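Open day walk-round, demo bay 2 – checklist with my comments

Site: Drorkholm, ground floor
Checked by: me, with Kamrul Jayawardena on the controls
Time: 8:15 a.m., doors at 10

1. Visitor line taped on floor – OK
Nice and bright this year! I make it 46 inches from the table edge, and the sheet asks for more than 40, so we're good.

2. Emergency stop, both buttons – OK
Pressed each one with the arms moving slowly. Both arms held where they were. Kamrul reset and we went again from the visitor side (I always like to do it from there, it's where I'd be standing if I was nervous).

3. Walkway clear – FIXED
Somebody had left the Gornness banner stand leaning right across the side exit. Moved it to the lobby.

4. Room limit sign – OK
Says 50. Please, whoever is on the door, stick to it when the school groups come through.

5. Table and props – OK, one comment
We ran the desk-tidy routine so I could look at the grips up close. Nothing sharp and nothing made of glass on the table, which was my big gripe at Nukutcombe. There are a few light specks on the wood, so it could use a wipe before we open.
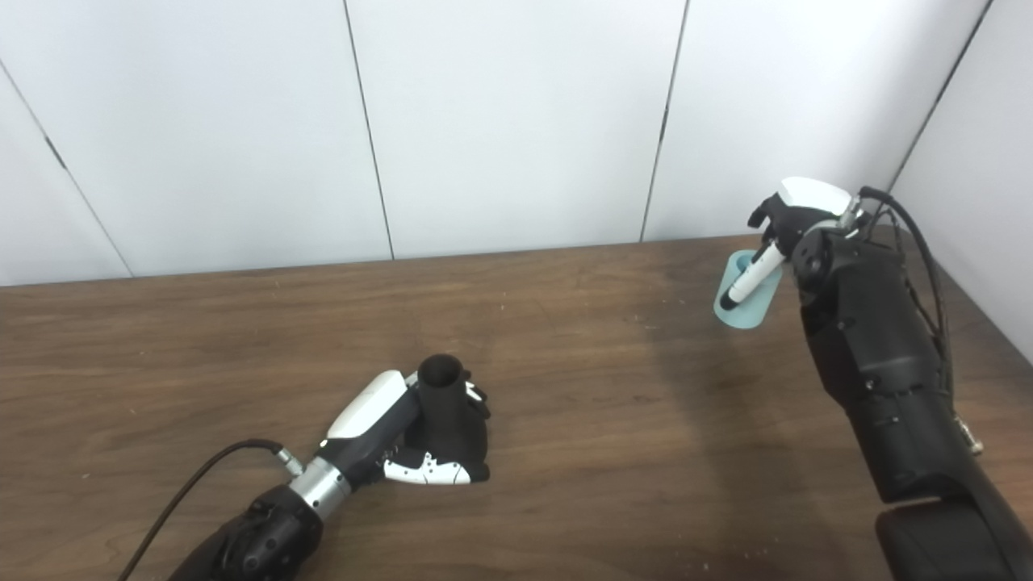 Item 5, desk-tidy routine: black cup in the left hand, white marker in the right, over the light blue holder.

6. Cables – WATCH
The right arm's bundle loops up along the forearm and I'm happy enough with it. The one from the left wrist runs down across the table, and I'd like it checked for snagging each time the routine gets changed. Cường Bạch has clips in his drawer – ask him nicely.

7. Speed setting – OK
Demo mode, locked. Kamrul has the key and he's keeping it on him through lunch.

8. Visitor handouts – NOT DONE
The box from Chaiyaporn still has last year's safety page in it. New ones are at the printer. Don't put the old ones out, even if people ask!

9. First aid kit – OK
Sealed, on the hook by the light switch.

Good to open once item 8 is sorted. I'll swing by again at noon to look at that left cable.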